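Slide 4. Folding towels, Rastwood linen room handout

Start with the hem. Ask who folds by the label and who folds by the band. Wait for hands.
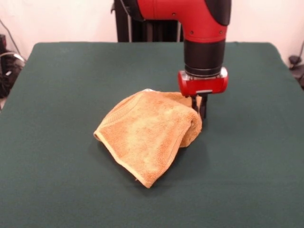
Terry drags on felt, so lift the layer before moving it. Pulling it across stretches the pile. Mention Fendeck's 500 gram towels, which bunch at the fold.
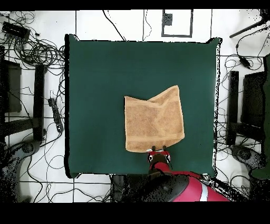 Smooth creases from the middle out. Allow 20 seconds a towel for beginners.

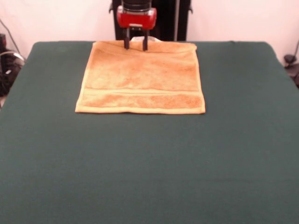

Hems square, band straight, then fold again. Next slide: shelf depth, 50 cm.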